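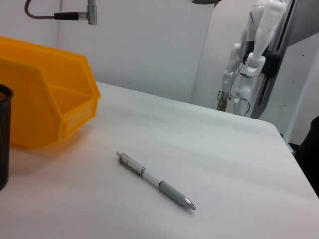
Slide 1: One pen, one bin, one mesh cup. Leave it up while people find seats.

Speaker notes – "Where the Pens Go"
Twenty-minute slot, straight after morning tea. Talk slowly. They will still have scones.

OPENING

Good morning. My name is Salvador Pacheco and I look after supplies for the Woltport office, which means I buy the same things over and over and then walk around looking for them.

Ask: who has a pen on them right now? Wait for hands. Ask: who bought it? Watch the hands go down. Let that sit for a second, then move on before somebody starts defending themselves.

Point at the slide. Clear barrel, grey grip, button on the end. A perfectly good retractable. It's lying on a white table a short reach from an orange-yellow parts bin and a black mesh pencil cup, and it is in neither of them. I've worked in offices my entire adult life and I would call that a typical distance.

My talk is about that distance. If you came for the procurement software session, it's across the hall and I won't be hurt.

THE NUMBERS (keep this short, they glaze over)

Last year Woltport bought 2679 pens. We have 200 staff. I'll let you do that one in your heads.

When I read that figure out at the January meeting, Jenő Takács from finance asked if people were eating them. Jenő doesn't joke much, so I went and checked the break room.

We didn't lose them all, of course. Some ran dry, some went home in shirt pockets, and a fair few went to Drindatov, our other site, which borrows things in the way the sea borrows sandcastles. (Drop this line if anyone from Drindatov is in the room. Check the badges first.)

Then we did a sweep. One afternoon, every desk, every drawer, every windowsill. We turned up nearly 200 working pens in the meeting rooms alone. Lying on tables, mostly. A few behind the radiator.

WHY THE CUP DOESN'T WORK

Back to the mesh cup. Every desk in the country has one. I have nothing against it as an object. It weighs nothing, it costs very little, and you can see through the sides well enough to know it's full of something.

Trouble is, it takes anything that fits. Ours held scissors, a butter knife, three highlighters with no lids and a toothbrush. Once it's packed tight you can't get a pen back in without a shove, so people put the pen down beside it. Then someone puts a folder on the pen.

Also, pens go in tip down or tip up according to some private faith of the owner. Tip up with the point out and you get ink on your cuff. I have lost two good shirts this way. Hold up cuff if wearing the blue one.

WHY THE BIN DOES, MORE OR LESS

The orange bin comes out of the workshop world. Screws, washers, cable ends. It has a scooped front, so your hand goes in without having to lift anything, and it's the kind that stacks. Up at the front there's a little recess for a label.

We put one on the end of each shared table with PENS in the label slot in large letters. Jenő felt the large letters were patronising. Jenő had four of our pens in his jacket at the time.

Three things I'd pass on from the trial:

Pick a loud colour. Our first lot were grey, from a firm called Flarent, and they vanished into the furniture by lunch. The orange ones look dreadful against a white tabletop and that's exactly what I'm paying for.

Put it where the arm already goes. We had one bin on a shelf behind the chairs and it might as well have been in Drindatov.

Don't fill it. Ten pens per bin, no more. With 10 in there, people notice when it's down to three, and some of them even go looking. With fifty in there it's a free buffet.

(If running late, skip straight to Chege from here.)

A WORD ON THE PEN ITSELF

Somebody always asks what pen to buy. I like a clear barrel, a soft grip and a click button. Caps are a second thing to lose. A clip is handy, though I'll admit the clip is how most of them leave the building.

We did try expensive ones. The theory was that people look after nice things. They do, at home.

THE CHEGE METHOD

Our front desk is run by a contractor, Chege, and in all my years there I've never known them short of a pen. I asked how. They shut the office at half past four and spend five minutes putting everything back. They've got a tray, a bin and a cup, and each has one job. The cup is for scissors and rulers only.

I was hoping for something cleverer. I'd already booked the slide.

We copied it on two floors. I'm down to ordering pens every second month on those floors. The third floor says it has its own system. I've been up there and I couldn't find it, or a pen.

QUESTIONS I USUALLY GET

Would a sign-out sheet help? We tried one. The pen attached to it went missing.

What about string? Banks have been at it for years and I find it sad. Also you can't take notes sideways.

Aren't you just moving the mess into a bin? Yes. It's a smaller mess and I know where it is.

Do you get to use the bins for other things? We've got one for dry-erase markers and one for batteries. Do label the batteries. I'm happy to talk about the battery incident at lunch but not with Jenő standing there.

TO FINISH

Put slide 1 back up. Ask everyone to look at the pen in front of them and say where it's supposed to live. Take two or three answers. Thank the organisers, mention the sample bins by the door, and ask for the feedback forms.

Note to self: collect the pens along with the forms. Last time I handed out forty and came home with eleven, one of them not ours.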